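4.2 公開実演の構成と手順

本節では、2019年10月26日にWarraich棟で実施した一般公開における実演の構成を述べる。公開は研究室の年次行事の一部として行われ、手持ち型グリッパによる教示作業の紹介を主たる内容とした。来場者数は受付記録で508名であり、うち実演区画への立ち入りを希望した者には、事前に同意書への記入を求めた。

実演区画は2か所に分けた。第一区画ではWaqas Parachaが把持教示の概要を説明し、第二区画ではUchenna Bakoの指導のもとで来場者自身がグリッパを操作した。操作時間は1名につき約2分とし、待機列が延びた午後の時間帯にも短縮は行わなかった。対象物の受け渡しは補助員が担当し、来場者が交代するたびに指部の開閉を確認した。

記録には、5月の予備実演で用いた収録ソフトウェアUvixを引き続き使用した。予備実演では、参加者が開閉動作を試す前に移動を始める例が多く、区間の切り出しに手間を要した。このため今回は、開始の合図があるまで指を開いた状態で静止するよう口頭で指示した。説明文はTrivesaの担当者が作成した平易な版に差し替え、年少の来場者には保護者が同じ文面を読み上げた。

取得した動作区間は総計2,431件である。このうち、把持対象を伴わない区間は把持成否の集計から除外したが、指部の姿勢を確認する資料として保存した。図6にその一例を示す。左右の指は間隔を空けて向かい合い、背景は淡い灰白色の一様な面である。指の間には輪郭の不明瞭な影が生じている。このような影は、背景が単調な区間では指の内側の領域を抽出する際に誤検出を招くおそれがあり、後述の前処理では明度の閾値を区間ごとに設定した。

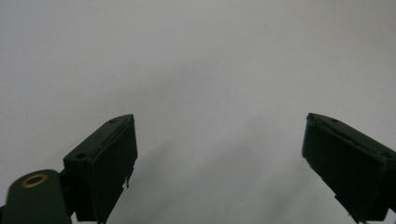 図6　把持対象のない区間におけるグリッパ指部（開状態）

なお、指部上面のねじ穴は左右それぞれに2個視認できるが、本研究では位置合わせの特徴点として使用していない。指の縁に擦れや欠けが見られる場合も補正の対象とはせず、Grernexによる定期点検の記録に転記するにとどめた。来場者の発話は収録の対象外とし、質問票への記入内容のみを5章の分析に用いる。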